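Print this page | E-mail this page

Bench Arm Safety Walkthrough: Checklist and Comments
2020-07-16
By Rokeya Roy, assembly and kitting, Pavadby

Done with Hubert Wyss from maintenance and Yee-man Fu from second shift. Items are marked OK, FIX or WATCH. Comments are mine unless they have a name on them. The last walkthrough was in February, when we had one arm and a lot of opinions. Now sorting, kitting and returns all have one, and I have to say the opinions have improved!

SECTION A. BEFORE POWER ON

A1. Arm base bolted or clamped tight, no rocking when pushed by hand. OK
Hubert put his whole weight into the one in returns. It did not care.

A2. Tabletop clear of tools, cups, phones, badge lanyards. FIX
Two lanyards and a tape measure on the kitting table. We have hooks on the side of every table now, please use them. I found one of the lanyards was mine.

A3. Stop button within reach of the seated operator AND of a person standing behind. OK in sorting and kitting. FIX in returns.
In returns you have to lean across the table to get to it. Hubert will move it to the near corner. Until he does, that arm runs only with a second person there.

A4. Cables checked by eye and then by fingers (power off) for nicks, flat spots, loose connectors. WATCH
All good today, but the gripper cable in returns has more slack than I like. The Drekov manual says to leave enough for full reach and no more. Yee-man wants a soft tie at the forearm. Hubert wants to see it run a full shift first. We agreed to look again at the next filter change.

A5. Floor tape visible on all open sides. FIX
Worn through at the sorting table where the carts turn. We go through so much of this stuff. Can we try the thicker kind?

SECTION B. FIRST RUN OF THE SHIFT

B1. Start at slow speed, empty gripper, full path once. OK
Everybody does this and it makes me so happy. It was the step people skipped in the beginning, and now I see folks stand back with their arms folded and really watch it, the way you'd watch a new driver back out of the garage.

B2. Containers set on their marks. OK, with a comment.
Fermín Henríquez asked if we could get rid of the marks, given that the camera finds the container anyway. Not yet. The marks are for us too. If the container is on its mark, your hand knows where the arm is going to be.

B3. Nothing loose above the wrist: sleeves, hair, drawstrings, headphones cords. WATCH
Hoodies again. I know it's cold by the dock doors. The fleece vests are in the supply cage, all sizes, and they're nice!

B4. Operator says "running" out loud before start. OK
First shift does it by habit. Second shift has turned it into singing, which Yee-man swears is louder and therefore safer. Allowed.

SECTION C. DURING THE RUN

C1. No reaching in while the arm is moving. No exceptions for dropped parts. WATCH
This is the one I care about most. When something falls, your hand goes after it before you've thought about it. I've done sorting by hand for years and my hands are fast, and that's the trouble. Stop, wait for the arm to settle, pick it up, say "running," start again. It costs you a few seconds. Take them. The count on the screen is not a race and your lead will back you up on that, including me.

C2. Pass containers from the open side only. OK
Much better since the carts got moved. Haruto Sekiguchi drew up the new cart route on the back of a packing slip and we are using it just as he drew it.

C3. Change of operator: arm stopped, verbal handoff, both people present. FIX
Handoffs are getting skipped at lunch. The person leaving knows things the person coming in needs, like which container has been sticking or whether the gripper has been fussy. We used to talk all day because we stood elbow to elbow. With the arms there's more room between us and less chatter, and I think that is a real change that we should watch over. The handoff is a good place to get some of it back.

C4. Breaks taken on time. OK
When we sorted by hand you couldn't wait for break, your shoulders told you when it was. Now people forget! Three people told me they worked right through. Watching is tiring in a different way, mostly in the eyes. Set the timer.

SECTION D. CONTAINERS AND PRACTICE PIECES

D1. Containers sound, no splits, no broken strands or sharp ends at the rim. OK
Run a bare hand around the rim with the arm off. Pull anything that scratches you.

D2. Containers empty before the practice run. OK
Check down in the corners as well. A leftover piece throws off everything that comes after.

D3. Practice pieces kept with the table they belong to. WATCH
They wander. One turned up in the break room holding a window open. 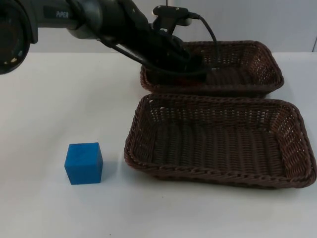

D4. New operators do the practice run with a trainer before they touch live work. OK
I love this part of the job now. Fermín came over from the Fülöp warehouse with no machine time whatsoever, and by the end of his first week he was showing other people how to teach a new path. He moves the arm by hand through the pickup, nice and slow, and talks to it. His practice sheet is the neatest one in the binder. If you're nervous about starting, ask to sit in with him.

D5. Trainer signs the practice sheet the same day. FIX
Some sheets have been signed in a batch. Same day, please, even if the comment is only "went fine."

SECTION E. SHUTDOWN

E1. Arm parked in the rest position before power off. OK
Never cut power with the arm up in the air. It can sag when the motors let go, and it's heavier than it looks.

E2. Camera lens wiped with the dry cloth. No spray. OK
Somebody labeled the cloth LENS ONLY in very large letters. Thank you, somebody.

E3. Problems written in the table log, not just told to the next person. WATCH
Do both. Yee-man reads the logs before every second shift and she can't fix what isn't in there.

GENERAL COMMENTS

Hubert: Very little wear. Move the stop button, retape the floor, order spare cable ties. I would like everybody to know where the breaker is, so I will walk each shift over to it next week.

Yee-man: Please keep rotating people between the arm tables and the hand tables. I hear from folks who miss hand work and from folks who never want to go back. Both should get a say in the schedule.

Rokeya: I was not a fan in February. I'm one now, mostly on account of my wrists, and I'm excited about what people here have figured out on their own. If you have a change you want to try, put it in the log with your name on it so you get the credit.

Open FIX items: A2, A3, A5, C3, D5. A3 goes first.

Related items
Floor tape and cart route map, revised
How to fill out a practice sheet
Notes from our visit to Broltoletti
Sign up for table rotation
Supply cage hours

Print this page | E-mail this page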